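# Shoe Sorting and Pairing Assistant — part-time, Hulik Second Round

Hulik Second Round is looking for one more person for the shoe table. 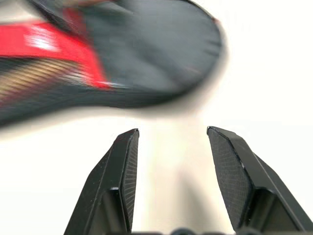
We collect used shoes, sort them, clean them and sell them again through our shop on Villaseñor Street and through three smaller stores in the region. Most of the shoes come to us in bags from the collection bins, and some come in boxes from families who clean out a closet. In October we received 3230 pairs, which is more than we can handle with the people we have now.

The position is for 2 afternoons a week at the start, from 1:30 p.m. to 6:00 p.m. If you like the work and we like how you do it, we can talk about a third afternoon after New Year.

## What the work is

You stand or sit at a long table and take shoes from a bin. First you look for the mate. Many people tie the laces together before they give shoes away, and for this we are very thankful, but many others do not. A single shoe goes on the waiting shelf, and it stays there for 60 days. Then it goes to the recycling bag.

When you have a pair, you check these points:

- The sole: is it worn to the inner layer, is it coming away at the toe, is there glue from an old repair
- The inside: the heel lining, the insole, the smell
- The upper: holes, cracks, broken seams, stains that will not come out
- Laces, zippers and straps
- The size, if it can still be read. If it cannot, you measure on the wooden stick at the end of the table

After this you give a grade. Grade A goes to the shop, grade B goes to cleaning or small repair, and grade C goes to recycling. You write the size and grade on a paper tag and put the tag through the lace hole, never through the fabric. A new person usually has many questions about grade B, and it takes some weeks before your eye becomes sure. Please ask. A pair that goes to the shop with a broken heel comes back to us with an unhappy customer.

We do not ask you to repair. Repairs are done by Giang Bùi, who has her bench in the next room. She will teach you which damages are worth her time and which are not. Sneakers with a little opening at the side of the sole are almost always worth it. Dress shoes with a cracked upper almost never are.

## Who we are looking for

You do not need experience with shoes. We have had good colleagues who came from a bakery, from a library and directly from school. What matters for us:

- You can work with your hands for four hours and still look carefully at the last pair
- You can lift a bin of 40 pounds, or ask a colleague to lift it with you
- You are not disturbed by dirty shoes. We give gloves and aprons, but the shoes arrive how they arrive
- You can read and write enough English to fill in the tags and the day sheet
- You come on time, and you call if you cannot come

It is an advantage if you know the common size systems (US, UK and European), because we receive all of them. There is a conversion table on the wall. Children's sizes are the most confusing, so do not worry if you mix them in the beginning.

The room has good light and large windows, and it has heating, but near the loading door it is cold in winter. Bring a sweater. Please wear closed shoes with a flat sole. The radio is on most of the time and we take turns to choose the station.

## What we offer

- Hourly pay according to the Nisitau workshop scale, step one. You will get the full table before you sign anything
- Paid training on your first two afternoons, together with a colleague
- A break of 20 minutes with coffee and tea in the kitchen
- One pair of grade A shoes every season, which you choose yourself after the shop has made its selection
- Bus tickets, if you live outside the center

The contract is for six months and can be extended. We are sorry that we cannot offer full-time work at this moment. If you have another job in the mornings, it is no problem for us.

## How to apply

Write a short letter to Ilídio Leitão, who is responsible for the sorting room. One page is enough. Tell us which afternoons you are free, when you could start, and if there is something we should know about lifting or standing. A résumé is welcome, but it is not necessary. You can leave the letter at the shop counter or put it in the mailbox at the Zovitari entrance, the green door behind the parking lot.

We invite people for a trial hour at the table, and this hour is paid. You will sort one bin with Ilídio beside you, and afterwards you can ask him everything about the schedule and the pay. Most people know after this hour if the work is for them — and so do we.

Applications are open until the place is taken. Everybody who writes will get an answer, usually in the same week. If you would like to see the sorting room before you decide, ring at the green door between 2:00 and 5:00 p.m. and ask for Ilídio or Giang.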